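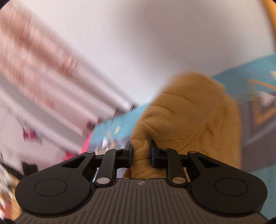
Fig. 8. Knitted item held in the Kidetti's fingers, linkage pins showing on both sides.

8. When the jaws won't let go (fault 3043)

Right, this is the one you'll meet sooner or later if you use the Kidetti hand-held on clothes, blankets, soft toys or anything else that's stretchy. You pinch a fold, you lift, you go to put it down, and the fingers stay shut. The tablet then shows 3043 and stops logging. I had it over and over in my first month with the thing, nearly always on jumpers, and I've tidied my notes into this section so you don't have to ring me at Hesthorpe every time (you still can!).

What 3043 means is that the jaws were told to open and the position reading didn't change. It doesn't tell you why. In my experience it's usually one of these:

- yarn or a loose thread has crept round one of the pins in the linkage
- a bit of fabric has been pulled down behind the fingers and is sitting between them and the base
- a pin has worked its way up and is rubbing on the bracket

CAUTION: Don't put your fingers between the jaws to free the fabric while the power is on. When the snag gives way, the jaws finish whatever move they were last asked for, and they do it quickly. I've got a blood blister to thank for this paragraph.

CAUTION: Don't yank the garment. You'll snap the yarn and leave the broken end wound round the pivot, where it's a real pain to see.

8.1 Freeing the fabric

1. Let go of the trigger and stand still. If someone else is holding the other end of the item, ask them to let it go slack.

2. Lower the whole lot on to a table or the floor so there's no weight hanging from the fingers.

3. Switch off at the grip and pull the battery lead. Wait 8 seconds. The motor holds its position for a little while after the switch goes off, so give it the full time.

4. Look down through the gap between the fingers and the base plate. If there's a tail of fabric hanging under the fingers, ease it upwards with something blunt. I use the wrong end of a crochet hook.

5. Now do the pins. Go up one side and down the other, including the ones out on the triangular brackets, which I used to skip. The Kidetti is black nearly all over, so a dark thread disappears against it - use a torch and come in from the side.

6. Snip any thread you find in two places and lift the pieces away with tweezers. Don't unwind it by pulling.

7. Open the jaws by hand, pushing evenly on both fingers. They should move together and feel the same all the way. If one side feels gritty, go back to step 5.

Note: Ribbed knits are the worst, at least for me. The ridges bunch up when you twist them and you end up with a thick lump in the jaws and a thin bit trailing below. Fleece has never given me any bother.

8.2 Checking the pins

Press down on each pin with a fingertip. None of them should move. If one does, stop there and put the unit in its case with a label on it. Please don't glue it. Junhao Yu at our Relau workshop had one come back with superglue in the bottom pivot and he had to replace the whole arm.

New pins come from Xiong in bags of 4, and it's worth having a bag in the drawer. Fitting them is covered in section 11.

8.3 Starting up again

1. Plug the battery lead back in with the jaws open and empty.

2. Switch on, and keep your hand off the trigger until the tablet says Ready.

3. Open and close 3 times on nothing. Listen as much as you look - a dry click at the end of the stroke means there's still something in there.

4. Clear the fault from the Status page. If 3043 pops straight back up with nothing in the jaws, the position sensor has probably lost its zero, so do the reset in section 6 before you blame the linkage.

5. Mark the last recording as bad. The gripper thinks it was open when it was shut, and a run like that can sneak through looking perfectly good. One of mine did, and I didn't spot it until the Tuesday after.

8.4 Getting fewer of them

Take a smaller fold than you think you need, and go in with the fingertips only. Keep the bulk of the garment above the jaws as you lift. Lint-roller the linkage at lunch and again when you pack up. And if the cuff's already fraying, pick a different jumper.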